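I have rented 11 apartments in my life and I would like to talk about security deposits, a form of savings account in which the bank decides at the end whether it likes you.

First apartment, deposit $400. Landlord was a man named Mortimer Brannigan who wore a tie to unclog the sink. He kept all $400 for "general atmosphere." That was the whole itemized list. I was 22 and assumed this was a real charge.

Second place was over the Poon dry cleaner. Warm floors all winter, free of charge. Warm floors all summer too. Got the full deposit back plus somebody else's pants.

Then came the Arkby building, where the move-in checklist ran four pages and had a line for "condition of doorbell (tone)." I wrote "mournful." They initialed it.

My old roommate Yi-chun Tai has never lost a cent of deposit. She moves in, takes a picture of every wall, mails the prints to herself and leaves the envelope sealed. At our walkthrough the manager found a stain, she put the envelope on the counter, and he decided the stain had character.

I've tried her method. I have nine sealed envelopes and no idea which apartment is in which.

Nail holes are where most of the money goes. Every lease I've signed treats a nail hole like a gunshot. My current one says "no more than a reasonable number," so I hung one mirror and have been nervous since January.
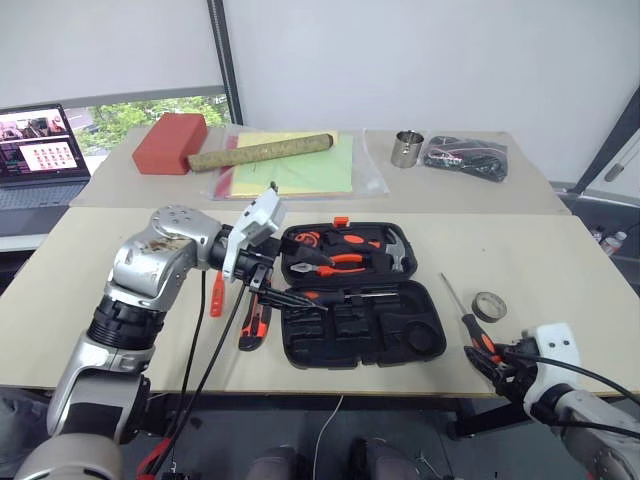 Moving-out week is when you find out what you own for fixing things, and in my case it was one butter knife and some toothpaste for the holes. White toothpaste. Do not use the gel. A grown-up has an open toolbox on the table with pliers and a screwdriver in matching orange and black, plus a little claw hammer, and that person is getting their deposit back.

Current deposit is $725, held by an outfit called Flunico, which was called Drukia when I signed. I asked who has my money now. They said "the portal."

I have emailed the portal. The portal is out of the office.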